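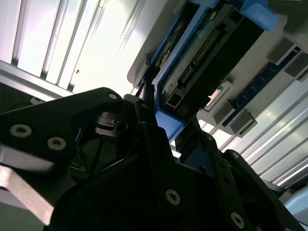 One reviewer from the Rutcombe rec league wrote in to ask why a rim needs a spring at all, given that the one over her garage had held up fine without one. It's a fair question, and we suspect her driveway has never hosted a two-hundred-pound man who believes he can still dunk.

Zavent Breakaway Rim, Model 272

The 272 is a full-size 18-inch rim that gives way when somebody hangs on it and snaps back when they let go, or when their friends make them. It replaced the old Jekell rim in our catalog last August. The Jekell was a good rim. It was also loud enough to bring people out of their houses.

What you get
Rim with breakaway hinge and cover plate
4 mounting bolts with lock nuts
White all-weather net
Instructions, which you will read after the second try

Release tension is set at the factory and can be adjusted with a regular wrench. Go a quarter turn at a time. If the rim dips when the ball hits it, you've gone too far and your shooting percentage is about to look suspiciously good.

Fits most rectangular backboards, including the whole Abreu line. It does not fit fan-shaped boards, and no amount of drilling will change its mind — we have seen the returns. Please measure your bolt pattern before ordering.

Tested to more than 1,000 hard pulls. Your cousin is not covered by this test.

Warranty: 9 years on the hinge, one season on the net. Rust on the bolts is between you and the weather.

Finish: orange. We tried a black one and people kept missing, then blaming the rim.

Ships in one box. Backboard, pole and vertical leap sold separately.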